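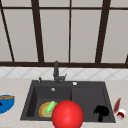
Community > Home Automation > Kitchen Robots > Simulation Kits

Is the Dandley kitchen scene pack worth to buy for a small team?

Print this page | E-mail to a friend

Posted by Linnea Torvik

Good morning to all. We are two persons who train a dishwashing policy for a small arm, and until now we made our own scenes. I am looking at the Dandley pack, which costs 446 for one year and contains 40 kitchens. My interest is mainly the sink scenes, the type with the double dark sink, a plate in the left basin and a sponge on the plate. Can the objects be changed, or are they fixed in place? I also wish to know if it loads in Gotomico without conversion. The sales page does not say it clearly.

3 comments | 12 shares

Abimbola Oyelaran

Yes it loads. Buy it.

Teodor Bråten

I have used the pack since July, so I can answer more in detail. The loose objects (plate, sponge, bowl and so on) are separate bodies and you can move or delete them. The sink and the faucet are one piece with the counter. If you want to turn the faucet lever you must cut the mesh yourself, and this took me one long evening.

In Gotomico the scenes open directly, but check the friction of the sponge. In my copy it was the same value as the plate, and the gripper lost it very often. I wrote to the support and they sent a corrected file after some days.

The red sphere is a target marker. You can hide it in the settings under "Helpers", and I recommend to do this before you record camera images for training.

Maj-Britt Engström

We have compared it with the Imai kit, which is 556 per year. Imai has better water, but fewer sinks. For plates and sponges without water I would take Dandley. Please note that the license is for one computer only. We understood this too late and had to pay for the second one.

E-mail this thread | Print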